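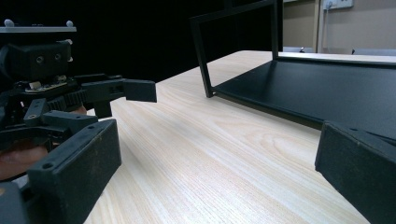
Most of what a robot at Brimmont knows about shelves, it was taught by a person standing at a table for an afternoon. The company rents the upper floor of an old seed warehouse and does one thing there: it records people doing small jobs by hand and turns the recordings into training material for robot arms. The tool is a hand-held gripper, gripped at one side, with two black fingers that end in flat rectangular pads. A toothed rack runs across under the housing. The person doing the teaching moves it over a wooden table toward a low black metal shelf, and a camera on the tool records the approach from close up. No robot arm is needed for this part of the work.

Kristóf Rácz runs the recording floor. He came to the job from bicycle repair and was hired to fix the grippers when they broke. He started recording when the regular demonstrator was out with a bad back, and he turned out to be good at it.

"I don't rush the last inch," he said. "A lot of people do. They move slowly across the table, and then they get close and grab. The robot learns the grab."

A single recording is called a run. It begins with the gripper away from the object and ends when the object has been put down and the fingers have opened. A run that ends with the fingers still closed is thrown out. So is one where the demonstrator's sleeve covers the lens, a problem common enough that there is a box of elastic bands by the door.

The shelf work is for Grodlow, a wholesaler of plumbing parts that wants an arm to restock its pick stations at night. The job came with 692 runs in the contract, split between placing, removing and straightening. Placing is the one people get wrong. The panel sits low, so the hand has to come in nearly level, and a corner post is right where a person would naturally swing the wrist. Someone working with bare hands bends around the post without thinking about it. An arm copying the motion later has a solid forearm behind it and may have nowhere to put it.

For that reason the demonstrators are asked to keep their elbow high and come straight in from the front. Rácz marks the floor with tape to show where to stand and moves the tape every 12 runs, so that the recordings don't all share one angle.

Brimmont tried remote control first. For most of its first year it used a leader arm, a light copy of the real robot that the operator pushed around by its wrist while the real one followed. The method has clear advantages. Every motion recorded is one the robot can perform, for the simple reason that the robot performed it. It also ties up a full robot, and operators get tired quickly. On fine work they had trouble telling when the fingers had touched something, and they squeezed too hard.

The company still keeps the leader arm for a final step. When a batch of hand recordings has been used for training, the real arm tries the job and an operator stands by to take over. If it drifts toward the post, the operator steers it back, and the correction is saved with the rest. Rácz said the corrections are worth more to him than the clean runs, though there are far fewer of them.

The pads wear out. Brimmont prints its own finger parts and buys the covering from Pfister, in sheets. A worn pad lets small brass fittings rotate in the grip, and the demonstrator makes up for it by pinching harder, often without noticing. The pads on the hand tool and those on the robot are changed on the same day for this reason. Once they weren't, and a week of recordings had to be redone.

The demonstrators work in shifts of 2 hours, with no more than 4 hours in a day. The tool isn't heavy, but it is held out from the body, and the thumb does most of the work. Several of the regulars are retired from assembly jobs at the Braromine plant across the river. They are paid by the hour. Payment by the run was dropped early on when the motions got faster and the recordings got worse.

Grodlow expects to have the first arm at a pick station in October. It will handle boxed fittings only. Loose parts, which slide and roll on a metal shelf, are in a second contract, and Rácz has already started practicing with a bag of brass elbows.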